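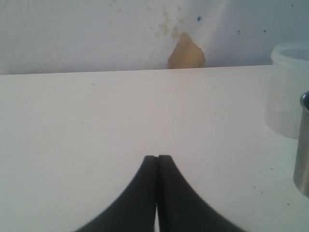 bernadette phelan
Oh, I'd leave it white, Aoife. We had a white table against a pale wall for years and I never tired of it, though I'll admit I was forever going round with a cloth (tea, mostly, and the odd felt tip when the grandchildren were over).

Aoife Ní Bhriain
Thanks Bernadette! I do love how bright it is, especially when the light comes across the wall, but I keep wondering whether a bit of oilcloth would make it feel more lived in. My sister says yes and my husband says he'll move out.

Przemysław M
Your husband is right, sorry. Oilcloth slides about and crumbs get under it. If you want warmth, paint the wall instead. We used a Danzer colour in January, a sort of oatmeal, and it made the whole room cosier for the price of one tin.

bernadette phelan
Oatmeal behind white, though? I'd worry it would look a bit grubby by evening, Przemysław. No offence to your lovely room!

Przemysław M
None taken, but it doesn't. It depends on your bulbs.

BrendanT
Whichever way you go, have a look at the join where the table meets the wall. Ours was only pushed up against the plaster and left a long grey rub mark that took me a whole Saturday to sand out and touch up. I stuck 6 little felt pads along the back edge afterwards and it's been grand, and it's quieter too when somebody leans on it.

Aoife Ní Bhriain
Felt pads, that's a great idea, I've half a packet in the drawer! I think I'll hold off on the oilcloth and get a tester pot first. Przemysław, do you remember was it the matt or the washable one?

Przemysław M
Washable. The matt marks if you look at it.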